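4.2 What people mean when they say the sheet is on

I went into this part of the study thinking the fitted sheet would be the boring bit. You hook four corners, you're done, you move on to the duvet. Katherine Giraldo, who coded the diaries with me, told me early on that I was wrong, and she was very nice about it when the numbers came in. Of the 500 diary entries we kept from the Cavmont households, 324 mention the fitted sheet by name, and most of those aren't about corners at all. They're about the middle.

People look at the middle first. They hook the last corner, step back, see the creases and then decide whether they can live with them. That decision is what I ended up calling the "settling point" (Riku Morikawa wanted "crease tolerance" and I still think his name sounds like a fabric softener). One person wrote, "It's on, it's green, it's going to be under a duvet in a minute." Another went back over the same bed 8 times before breakfast, smoothing toward the wall and then back toward herself, and still marked it down as "not quite."

The creases themselves come in a few kinds, and I'd like to be careful here, as the older household literature tends to lump them together. Fold lines from the closet are straight and sharp, and people forgive them easily. Pull lines start at a corner that's too tight and fan out from it. And then there are the shallow, soft ones that run on a slant across the bed, which our diarists complained about more than anything else. You can see that last kind in Figure 3, where they run diagonally over a sage-green fitted sheet, mostly through the middle and toward the right side. I would call that bed made, or made enough to put a duvet on. Katherine wouldn't. We left both ratings in the data.

Color turned out to matter a bit, though less than we'd guessed. Plain sheets in a mid-tone got more comments about wrinkles than patterned ones did, and a couple of people told us they'd bought stripes on purpose so they could stop looking. White was a strange case - people fussed over it most in the guest room and least in their own.

The other thing I didn't expect was how much gets put down on a bed while it's being made. We'd asked about sheets and got whole paragraphs about clothes, towels, throws and laundry that had no other flat place to go. The bed works like a big table, basically. A dark blue cloth crumpled along the near part of the sheet, as in the same figure, is the sort of thing that shows up again and again in the Temar apartments, where the bedrooms are small. People smooth around whatever is lying there, and then they lift it off and find they've got a second patch to do. Riku suggested we code this as an interruption. I argued for a separate category, "parked items," and we used mine in the end, since the diarists rarely wrote about it as if anything had been interrupted. It was just how the morning went.

Box clutter next to the bed came up too, mainly in the February entries, when several households had just moved. A box against the mattress makes it hard to get a hand down the side, so that edge is often the one that gets a quick tuck and a hopeful look.

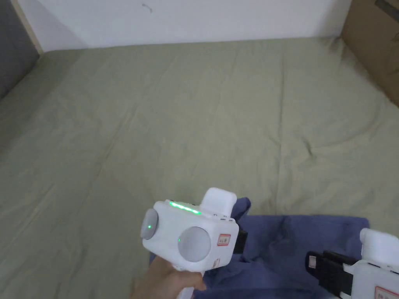

Which brings me back to corners after all. When we asked people to redo only the side they could reach easily, most of them went straight for the middle again, and the far corner stayed exactly as it was.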